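From: Kirsty Hartley
To: Stumbridge Swap list
Subject: Re: Basket wanted

> Does anyone have a wicker basket going spare?
> Needs to live beside a printer and look
> intentional. Ajayi St. end preferred.

I have a wicker one, bought in Tonholm last November in a fit of tidiness -- the fit passed. Two shots:

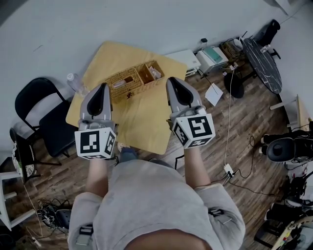
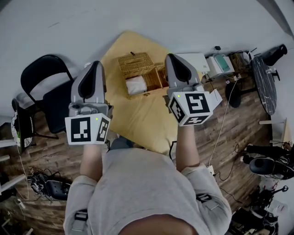

My terms are simple: collect it by the 12th, and bring nothing in exchange, especially not jam. The divider in the first one splits it into two compartments, so your paper and your good intentions can be kept apart. I'll empty it before you come.

Kirsty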